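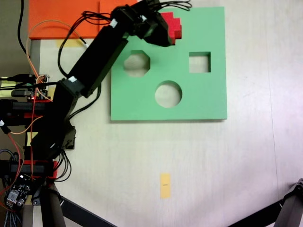

Last updated 6/12/22

Search reviews Go

Drirnby Shape Board, green

I paid $55 for a flat green square with three holes in it. One is round, one is square, one is an octagon, and the octagon is where friendships end. From any distance it passes for the round one, and my nephew has spent most of March trying to prove they are the same hole.

The color is a nice soft mint with no shine, so it doesn't glare under the kitchen light. It has no bottom, so whatever goes through a hole lands on your table. Lanska makes one with a tray for $3 more. Buy that if you own a couch things roll under.

Tomomi Chiba wrote in to ask if it slides around. On our table, yes, a little. I put a dish towel under it and lost the dish towel.

Four stars, minus one for the price.

2 comments
Shared 553 times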